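Dasstead Opens Home Skills Room for Adults Relearning Everyday Tasks

DASSTEAD, November 2019 - Britcombe, the community learning provider, has opened a home skills room at its Dasstead center. The room is for adults who are getting back to daily tasks at home after an illness, an injury or a long hospital stay.

The room was fitted out in October and measures 659 square feet. Sessions last 41 minutes and are free to residents of Dasstead and Prurum. Each one is built on two kinds of table work: laying and clearing a place for a meal, and picking up and sorting small objects.

For the meal work, the table is covered with a blue textured cloth. A white plate and a black metal pot are set out on it. The plain colors are deliberate, as a white plate is easy to find against a darker cloth.
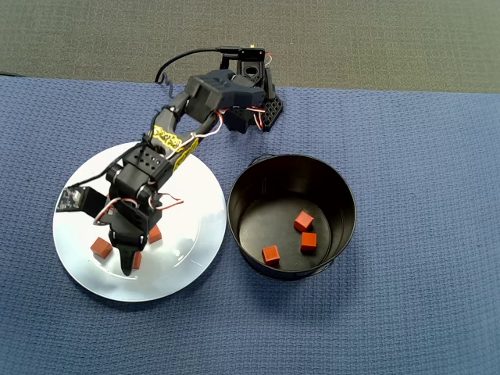 People start with the plate and move on to the pot when they are ready. The cloth is left with its wrinkles in, the way it would be at home. Plates, pots and cloths for the room were supplied by Vermeulen, the Prurum housewares store, which has agreed to replace worn items for the first year.

The sorting work is done on a white tabletop with red cubes. The reds vary a little from one cube to the next, and people may be asked to pair them by shade, line them up or put them away. Cubes can be set down at any angle, so that each one has to be picked up a little differently. 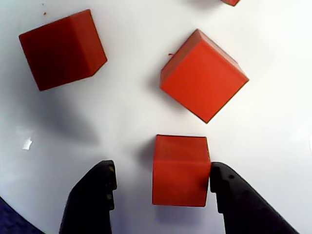 One Prurum resident who attended in October said that the sorting looked too simple at first, but that it was the part of the session that left her hand most tired, and that she now does something similar at her own kitchen table with sugar cubes.

Britcombe has 200 places available before the end of the year. The fit-out cost $1,677, paid from the center's equipment budget. A second table for meal work will be added if demand holds up.

Places can be booked at the front desk of the Dasstead center. A family member or helper may attend at no charge.

- Ends -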